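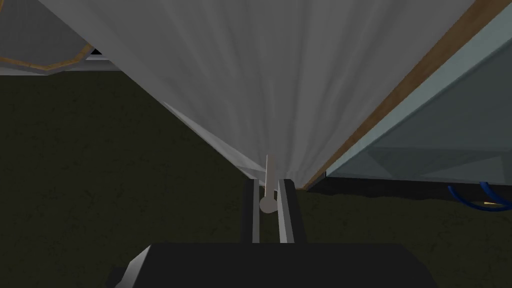 *Gray folds, pale blue panel. Computer render.*

# How to Record a Live Show for a Podcast Without Ruining the Show

I host Cozma, a podcast of songs and the stories people tell between them. We tape in rooms with a bar at the back, so I have learned most of this with an ice machine running. The notes below are for a solo performer, a small crowd and a budget you could lose in a coat.

## Before anyone arrives

Visit the room at the hour you'll be recording. Kokley was silent at noon when I scouted it. By evening the kitchen upstairs had discovered the meat tenderizer.

Ask the venue for two things in writing:

- a feed from the mixing board
- permission to turn off whatever hums

Bring your own cables. Every venue has a box of cables, and every cable in it has been put back by someone who knew it was broken.

## Setting up

1. Take the board feed into channel one of your recorder. You'll get voice and guitar, very clean and a little lonely.
2. Put a mic on a tall stand facing the audience, away from the speakers. It goes to channel two. Laughter lives here.
3. Set levels while the performer plays the loudest song. Performers will offer you a quiet one. Decline.
4. Leave plenty of headroom. You can raise a quiet track later, but a clipped chorus stays clipped.
5. Start recording 30 minutes before the show. Some of my best openings are people looking for their seats.

At Jaltville I skipped step three. Vilja Koivisto soundchecked with a lullaby and opened with a song that is mostly shouting. The episode came out anyway, as a conversation about the song.

## During the show

Wear headphones for the first number, then take one ear off so you look like you're enjoying yourself. Write down the time of anything you might use: a good story, a broken string, a dropped tray. My page from Verine says "587, dog?" and I have never worked out either half.

Please don't ask the crowd to clap on cue. They will, and it will sound like rain on a car.

## Editing

Line up the two channels on a sharp sound, such as a count-in or a cough. Keep the room mic low under the songs and bring it up between them. Trim the tuning, though I leave a bit in if the talking over it is good.

Export a rough cut and listen to it once while washing dishes. Anything you miss over the tap needs to be louder or gone. Then send it to the performer before you publish, and give them a date to answer by, or you'll be hearing about verse two until April.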